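2025-08-24, bench two, putting things away

Scissors first, as they were the last thing left out from the paper cutting. They get borrowed more than anything else in the room and they never come back to the same place, so they now live in the little wooden drawer and nowhere else. I've written that on the Wenard sheet by the door as well.

Surface is the brown covering with the blue tape grid. I am keeping the grid as the reference for where things sit. If you shift something, say which square it went to, counting from the front left.

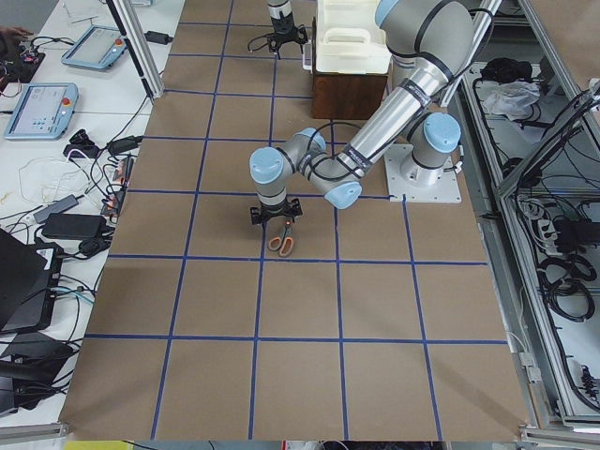
*Orange-handled scissors flat on the grid, blades to the front.*

Storage at the back of the bench is unchanged. I thought about moving the lot to the Sumitz shelving but the shelf is too shallow for the drawer, and Ji wants the shelf for the reels anyway. So for now:

- Back of the bench is for the wooden pieces. The dark brown block stays where it is with the white lidded box on top of it, and the pale crate stands on end next to it, open side to the front. Please don't start stacking on top of the white box, the lid is not meant to take weight.
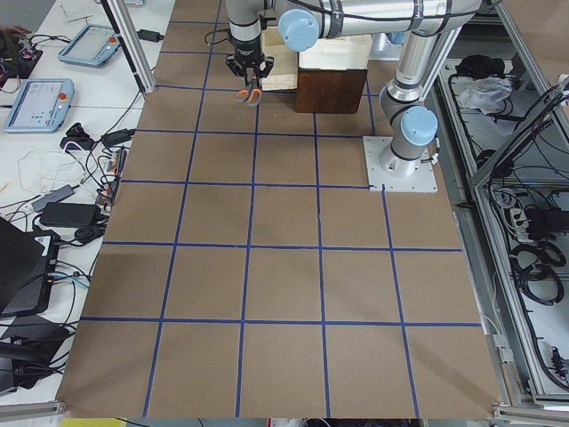
- Drawer is for scissors only. It is shallow and light, and slides about if you push on it, so don't lean on the rim. Scissors lie flat, handles to one side. Tape knife and pencils go in the tin on the window sill. The big cream tray goes in front of the drawer and is kept clear until the Soserix parts arrive. I tried it behind the drawer on Friday and kept reaching over it, which was a nuisance. 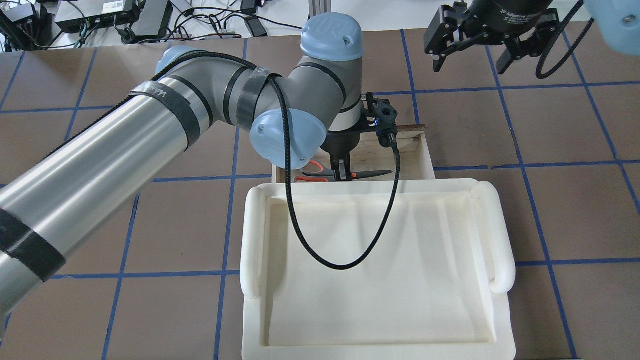 - Tape and surface. Went over the whole grid looking for bad spots. One of the cross strips has a small gap in it with the edge gone ragged and lifting, a little way out to the side of the wooden box. There are scuffs and grey smudges too, the worst in one panel between the strips. Tried a dry cloth on the edge of that panel and stopped, didn't want to catch the tape. Cut out the torn bit and lay a fresh piece across, no need to redo the full strip. The dark edging on the box is chipped and worn as well, with the lighter stuff showing through. A coat of brown paint would hide it but I'm more bothered about splinters, so sand it first.

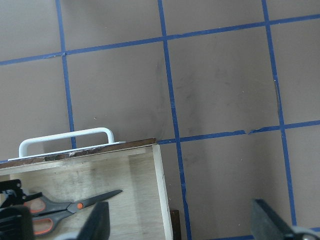

Hatice Taşdemir

Left over for next time:

- Patch the tape. Blue roll is in the second cupboard, the narrow one is the wrong width.
- Sand the box edging, outside please, the dust gets everywhere.
- Label for the drawer. Plain "SCISSORS" will do.
- Ask Ji if the reels really need the entire shelf.
- Replacement covering for the bench. The present one can probably last until November if we look after it. Wenard quoted 114 for a cut piece and 367 for the full roll, neither with delivery. I'd go for the cut piece. We have nowhere to keep a roll.

Blades want a wipe with the solvent at some point, there's tape gum on my own pair at home from the same job and it makes them drag.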